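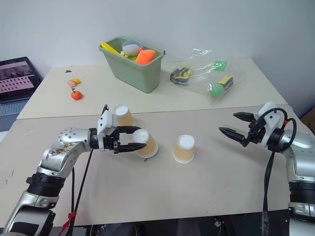

Figure 5.1 Gripper and upside-down paper cups on a table.

Contents Previous chapter Next chapter Glossary Index

Chapter 5
The Press Junket

Most interviews with television and film actors that appear in newspapers, magazines and websites are not arranged one by one. They come out of an organised event known as a junket. A studio or broadcaster books a hotel or hall for a day or two, brings in the cast of a new production, and gives reporters short slots with them. This chapter looks at how a junket is set up, who pays for it, what rules are placed on the people who attend, and how those rules shape the copy that readers see.

By the end of the chapter you should be able to describe the main kinds of junket interview, read a running order, and spot signs in a published article that the material was gathered at a shared event.

5.1 Where the junket came from

Film studios were taking groups of reporters to premieres and sets long before television did. Travel and meals were paid for by the studio, and in return it expected coverage close to the release date. Broadcasters took up the practice more slowly. A weekly serial had a steady audience and little need of a launch. Once drama began to be sold in short runs, each with its own opening night, the case for spending money on publicity became stronger.

The example used through this chapter is Dradley, a police drama made by Raltik. The publicity was handled by an outside agency, Siriwardena, which sent out 674 invitations for a junket held in December, a month before the first episode. Of those invited, 231 attended. The rest were sent a press pack of 65 pages with cast notes, episode outlines and a set of approved quotations. Several of the articles that later appeared used only the pack - a point we return to in section 5.4.

Key terms for this section: junket, embargo, press pack, running order.
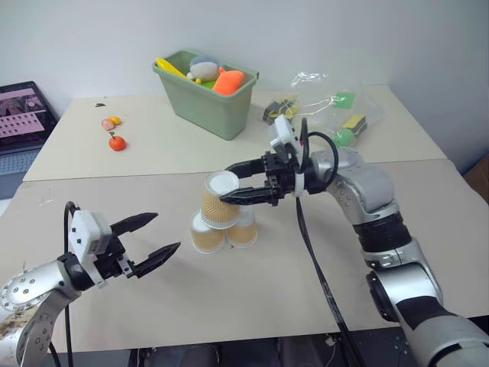

5.2 Types of interview

The one-to-one is the slot that reporters want most and the one they are least often given. It may last 15 minutes for a national title and much less for a smaller one. A publicist usually sits in. The publicist may say nothing at all, but both sides know that a question can be stopped.

The round table puts a small group of reporters with one or two actors. Everyone records everything, and any answer may be used by anyone present. This explains why the same remark can turn up in several places on the same morning, sometimes with each title calling it exclusive. Editors differ on whether that word can be used fairly. The usual test is whether the reporter asked the question, but many desks don't apply it.

The television slot is shorter again. The actor stays in one chair in front of a poster for the programme, and the interviewers change over. At the Dradley junket these slots were five minutes each, including the time taken to sit down and fit a microphone.

The press conference is the fourth type. It is cheap to run and gives the widest access, but follow-up questions are difficult and many actors dislike it.

5.3 Conditions and agreements

Before a junket, reporters are often asked to sign a form. The simplest forms cover only the embargo, the date and hour before which nothing may be published. Others go further. They may limit questions to the production, rule out questions about family life or former colleagues, or say that the interview can be used once and in one title only.

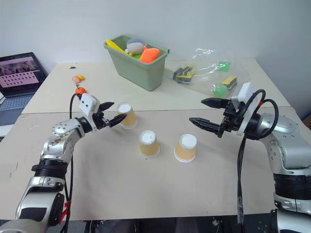

Forms of this last kind cause the most argument. A reporter who works for several titles may lose a good part of the fee by signing, and one who refuses may lose the slot. When Raltik sold Dradley to the streaming service Rada, a second form was sent out asking reporters not to resell their earlier interviews. Some signed it and some did not, and neither company took the matter any further.

It is worth reading such a form closely. Look for the names of the parties, the length of time it covers, and what is said to happen if it is broken. Many forms give no penalty. What they rely on is the wish to be invited again, and for a freelance reporter with few contacts that can carry more weight than a clause about damages.

Activity 5.1

Choose two interviews with the same actor, published in the same week by different titles. Mark every quotation that appears in both. Then note how each writer describes the meeting: the room, the time of day, who else was there. Keep your notes, as you will need them for the exercise in section 5.4.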